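Two-arm table cell: right arm sags after I swapped the cable. What have I missed?

poseck_bench
Posted in Small Robots and Home Automation, August

I look after a little bench cell with two arms on one front rail, sorting plastic building bricks. It ran beautifully for months! Then a cable on the right arm started dropping out, so I replaced it, and now that arm comes to rest 9 mm lower than the left one when both are sent to the same height. Left arm is fine. I've restarted everything twice and checked the brick positions. Before I pull the whole arm off, is there something simpler to look at?

gadevton_tinker

Had this on mine. Turned out to be the power supply. Try a different one and see.

rekitz_rail

Oh, I love this sort of fault, because it's nearly always something you can find with a hex key and a bit of patience. Don't take the arm off yet!

Start at the rail. When you changed the cable you probably leaned on the mounting plate, and a plate that has tipped by a hair shows up as a big error out at the gripper. Power down, hold the plate and try to rock it. If it moves at all, slacken the bolts, press the plate flat against the rail and tighten them a little at a time, going corner to corner.

Next, the cable itself. Move the arm by hand through its whole reach with the power off and watch the loops at each joint. A new cable is often stiffer than the old one, and if it goes tight before the joint reaches its stop it will drag the arm down or sideways. Leave more slack than looks tidy — mine look like spaghetti and they've been through 1000 cycles without a dropout.

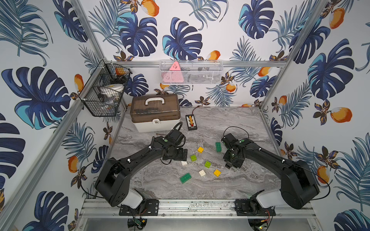

Then redo the zero position, for both arms and not only the one you touched. I do it with the table clear, bring each gripper down until it just holds a slip of paper, save that, and go back up. Run it at 200 on the speed setting first (I normally work at 800) and keep a hand near the switch. Once both agree, put a few bricks out in the middle where the arms can both reach and let them take turns. It's a lovely thing to watch when it comes right!

If it still sags after all that, look at the shoulder screws. The Moussa build notes say to check them every month and I never did until one backed itself out.

poseck_bench

It was the plate! One bolt was barely finger tight. Cable was pulling a bit as well, so I've given it a longer loop. Zeroed both and they're level again. Didn't need a new power supply, but thanks both.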